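Okay, small cup thread, because I've been thinking about cups since Wednesday and my family has asked me to take it somewhere else.

Background: I'm packing for a week at the lake with Carys and Griet, and the rule is everything for the kitchen has to fit in one tote. Plates go flat. Forks go in a sock (don't judge me). Cups are the problem. Cups are always the problem!

A cup is mostly air. You're basically paying for trunk space to carry a bunch of air to a lake. So this year I'm nesting everything, small ones inside bigger ones, and I'm testing it on a table at home first so I'm not doing it on a gravel driveway with people honking.

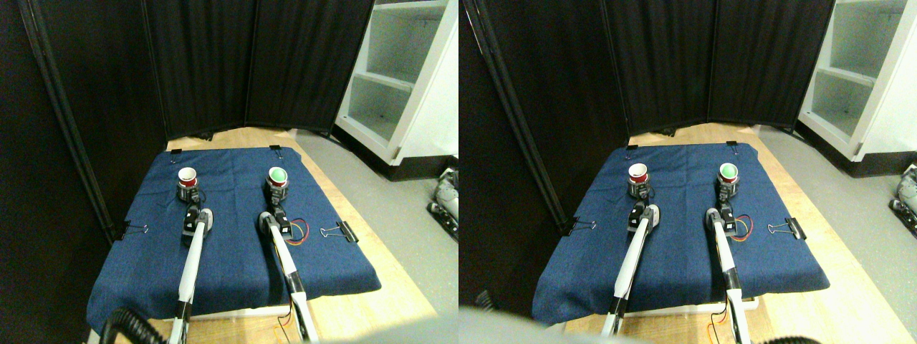 First thing I learned: put a cloth down. Denim is my favorite for this. A bare wood table is slippery and loud, and if you knock a cup over it rolls straight off the side and under the one thing you can't move. On denim it gives up after a few inches.

Second thing: clip the cloth. Binder clips, the plain black office kind, over the edge of the table. I used to do this with tape and spent half my evening picking fuzz off the tape. A box of 30 clips lasts forever and you can use the rest on chip bags.

Caradog asked in the replies why I don't just iron the cloth. Caradog, I am stacking cups on it. It can have wrinkles.

Color matters more than I expected, by the way. I'm team red and green. We had all-white cups one summer and by the second morning everybody was drinking out of everybody's. With red and green you can at least yell "who's green??" across the yard and get an answer.

And they show up so well on dark blue! My aunt had a picnic set from 1971 in this awful beige, and she'd lay it out on a beige blanket, and every single time we left one behind in the grass. I think there are still a few in that park.
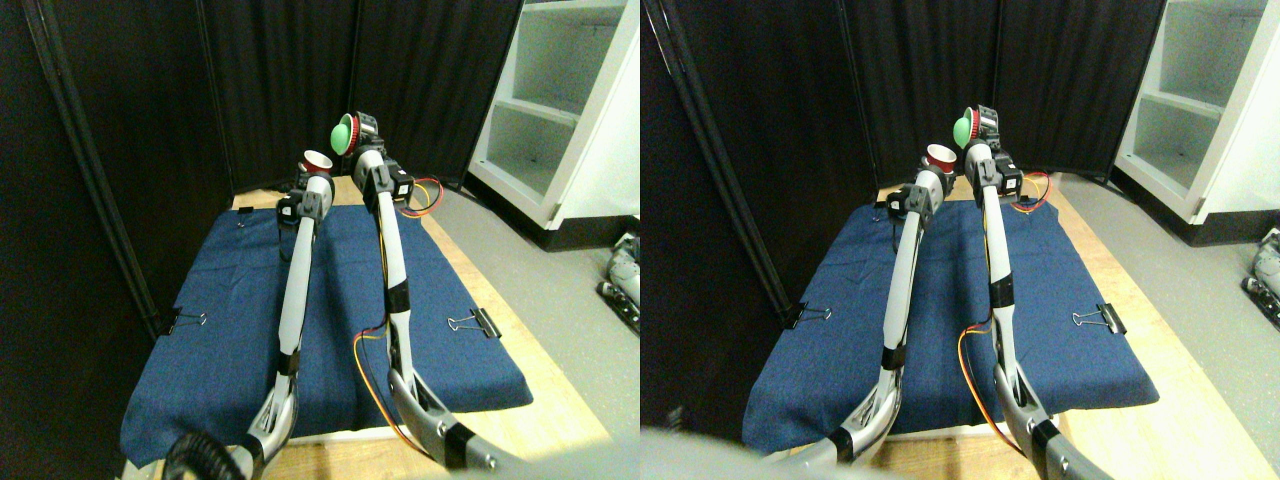
Okay so, nesting. The thing I always got wrong was going straight down. If you push a cup straight into another one of nearly the same size, you trap air under it and then it either pops back up at you or it locks and you need two adults to get it apart.

Tilt it a little on the way in. Let one side of the rim go first, then lower the other side. I know that sounds fussy but it takes a second and they come apart again when you want them to, like at 7 am before anybody has had coffee.

If you already have two that are stuck: cold water in the inside one, warm water around the outside one, wait, twist. Do not bang them on the counter. I have banged them on the counter and I own fewer cups now.

Griet swears by a scrap of paper towel between each pair. I tried it and she's right for the glass ones - for plastic I wouldn't bother. You just end up with a tote full of paper towel and then somebody throws it in the fire pit with a cup still in it. (Asger. It was Asger.)

Also please check the cups are dry before you stack them. I put a stack away damp in October once and when I pulled them apart in spring the smell was like a gym bag.

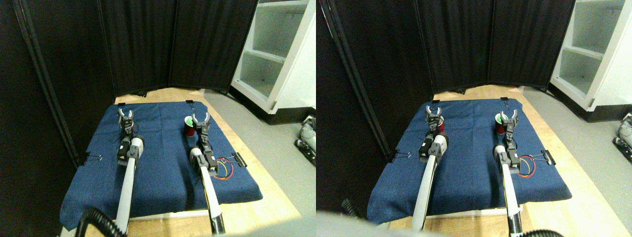 Somebody wanted to know which one goes on the outside. I go by which one I like least, haha. The outside cup gets scuffed by everything else in the tote, so a red plastic one that's already seen some life is perfect, and the nice one rides inside it.

Leave the stack standing up on the table for a minute before you pack it, too. If it leans, something in there isn't seated and it's going to rattle the whole drive. Take it apart and start over. It's two cups, you'll survive.

Then the stack goes in the tote upright, dish towels jammed in all around it. Last year I laid them sideways to be clever and the cooler slid into them on the first big curve.

Bleddyn just texted to ask if I've packed any actual food. I have not. I'll get to the food tomorrow. Does anyone have a trick for mugs with handles? They don't nest with anything and I have a lot of them.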